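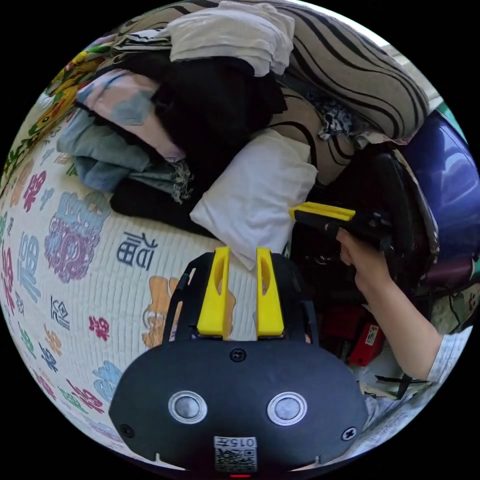
How Do You Teach a Robot to Tidy a Bed?

Hi! I help out with the after-school robotics club at Nudell, and the question I get asked more than any other is "Can you make one that cleans my room?" I wish! But we spent this whole term on the very first bit of that job, so let me tell you how it works.

Our project is called Toma. Toma is a program that's trying to learn how to pick up clothes. At the moment it's pretty bad at it, but so was I when I was four.

Copying is how it learns

You probably learned to tie your shoes by watching someone else do it, over and over. Toma learns like that too. We pick up a piece of clothing with a gripper in each hand, and a camera on the gripper records what happens. Then we put the recordings into the computer, and Toma looks for patterns in them.

The grippers have two yellow fingers that pinch together, a bit like the tongs you use for spaghetti. Each gripper has a number on it so we don't mix up the recordings. Gripper 015 is a club favorite, and yes, the two silver buttons do look like eyes – everybody says hello to it before we start.

Why clothes are so tricky

Think about a toy block. It's the same shape when you grab it, when you lift it and when you drop it. Easy!

Now think about a T-shirt. It can be flat, or folded, or squashed into a ball with one sleeve inside out. Pull on a corner and the whole thing changes shape (and sometimes a sock comes along for the ride). A heap is harder still. If you have black clothes bunched up behind a white pillow, where does one thing stop and the next one start? You can work that out with a quick look and a poke. Toma only has pictures to go on.

Patterns make it even more confusing. Wavy stripes can look like folds, and a blanket with cartoons all over it can look like lots of little things lying on the bed. We use busy fabrics on purpose, so Toma gets plenty of practice with them.

How much practice?

Lots and lots. By the end of the term the club had 1,207 recordings, and each one is just a single pick-up. Some are really good. In plenty of them somebody drops the pillowcase, and we keep a few of those too, so Toma can find out what a slip looks like.

We work in teams of four and swap jobs every seven minutes, because your hands get tired from squeezing. The jobs are two people picking up, one person watching the computer and one person messing the pile up again. Guess which job everyone wants!

Try it at home

You'll need two pairs of kitchen tongs (ask first), six pieces of clothing and a bed.

Throw the clothes in a heap. Now put each one on the pillow using only the tongs, no fingers allowed.

Next, do it with one eye closed. Can you still tell how far away things are? Which one slipped the most? My worst was a silky scarf, and I got pretty grumpy with it.

Next term we start on folding, beginning with washcloths.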